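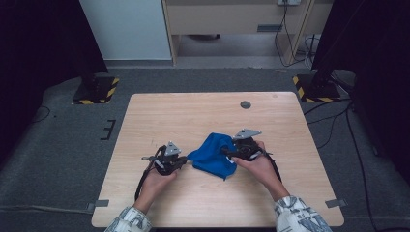 A blue cloth on a table, with a hand-held gripper on either side.

Jurkwood Technical College will open its second campus at Nurnlow in September, with 651 students enrolled on day one. The dean of the new campus has worked at the college for 20 years, first as an evening instructor in surveying. We spoke in the old Jurkwood library, where most of the shelves had already been packed.

The move has been talked about for a long time. "The first plan had us opening five years ago," the dean said. "Then the county changed the bus routes and we had to start over. You can't put a commuter college where the bus doesn't go."

Nurnlow will take the applied programs: surveying, building services, lab technology and the two-year computing diploma. Nursing and business stay at Jurkwood. Students who need classes at both sites will have them grouped so that they travel between campuses no more than once a week.

"That was the hardest part of the timetable," the dean said. "We had 157 students whose schedules crossed over. The registrar's office went through them one at a time."

Asked whether the older campus would lose out, the dean said some staff still think so. The machine shop is going, and so is the larger of the two computer labs. In return Jurkwood gets the whole of the Hassanpour Building, which the two schools have shared up to now -- and argued over, the dean admitted.

"Nursing has been asking for that top floor since before I was in this job. They're getting it."

Fees will be the same at both sites. Evening classes at Nurnlow will not start until the second term, when the parking lot lighting is finished. The cafeteria will open with a short menu.

Students will also see a new records system, Rotumum, which replaces the paper add/drop form. The dean was careful about it. "We ran it with one department last year and it lost some waitlists. Those were fixed by hand. I've asked for the paper form to stay available for the first term, and it will."

What does the dean want from the first year? "I'd like people to finish. Our completion rate in the evening programs is too low, and a lot of that is people changing shifts at work and missing three weeks. At Nurnlow they can switch from a night section to a day section without applying again."

Registration for remaining places is open at the Jurkwood front office until the end of the first week of classes.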